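21st April

Folding table, continued. I finally got the long bench cleared off this morning (the Gretbridge boxes are under the window now, please don't put them back on top, I will cry) and wiped it down twice, so for once I could fold something without picking up grit and thread ends.

The question I keep coming back to is why the green cloths never stack as well as the cream ones. Same hem, same supplier, both from the Nometti order we got in December. My guess so far is the dye lot. The green feels heavier in the hand and it has a kind of springiness at the fold, like it wants to open back up again. The cream ones you can just slap flat and forget about!

What I did: washed 16 of the green on the usual Plistero cycle, dried them 30 minutes on low, left them over the rail until after lunch. Then half in, half again, smooth with the flat of the hand, on to the next. No pressing at all this round, I wanted to see what the fold does by itself. I had 12 good enough to go on the shelf and four that I shook out and did over.

Notes while I still remember them:

Corners are the whole problem. If the first fold is off by even a finger's width, the second one makes it worse and you end up with something leaning like an old barn. I was rushing the first few and it shows.

Folding away from me works better than folding toward me. No idea why, might just be my shoulder.

Starch: Farah sent the sample bottle but I haven't opened it. Next time.
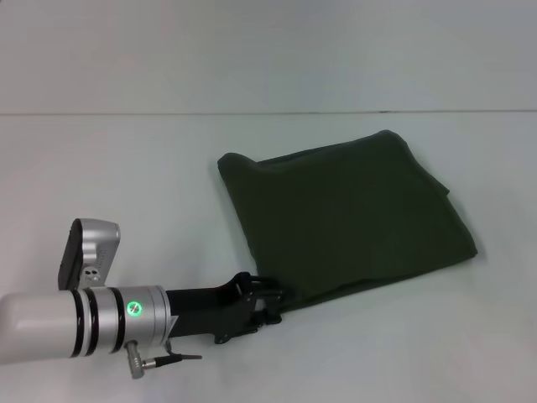 Workshop notebook, posted by the linens and finishing technician

You get the idea from this one. It's a rectangle if you're feeling generous, but the top edge slopes, the right side bulges out into a blunt corner, and up at the upper left there's that little flap turned over with a rounded lip to it. I'd love to know whether the lip goes away with a bit of weight on top, so tomorrow I want to leave a few under the big cutting board overnight and compare. The diagonal crease near the right side bugs me more, to be fair. That's where the layers overlap, and I think a crease like that would print right through if we pressed it as is.

Also, the dark green is awful for checking your own work. Wrinkles I'd spot across the room on cream I have to go hunting for on these, so I may drag the desk lamp over and set it low to one side.

To do: lamp, cutting board, open the starch, relabel the shelf (it still says napkins), ask Nometti if the green can come from one lot.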